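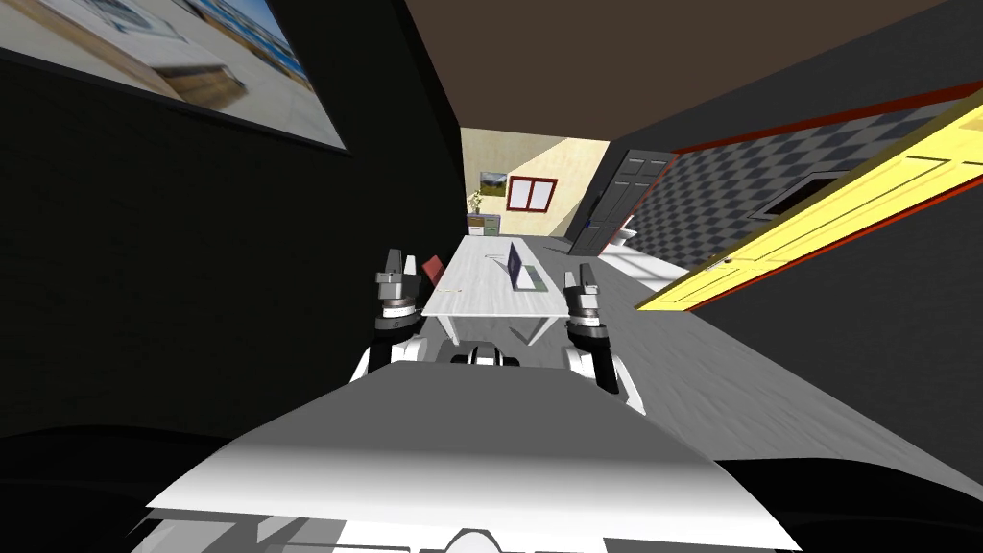

How often does a two-armed cell need its grippers re-zeroed? Every 500 hours of running, or sooner if a finger has been changed.

That is the rule at Hestier's repair shop in Hoddale, where Houda Ouazzani looks after a cell that sorts returned parts for Medrano. She works the job out on a simulated copy first, with the arms raised and the fingers pointing up, then goes to the floor and does it for real.

The work takes her 60 minutes. She parks both arms, locks out the power and wipes down the wrists. The fingers come off with 12 screws, which go into a tray in the order they came out. Worn pads are replaced in pairs. Then the power goes back on and each gripper closes on a steel gauge block while she reads the offset and types it in.

"The left one drifts more," Ouazzani says. "It does most of the lifting."

Mohcine Benmoussa ran the cell before her and stretched the interval to 700 hours one winter. The offsets got bad enough that parts were landing crooked in the bins - he went back to 500 the same week.

The last service was on 26th February. Ouazzani changed one set of pads and found a cable tie rubbing on the right wrist, so she moved it. The next one falls in April, and she has already ordered the pads.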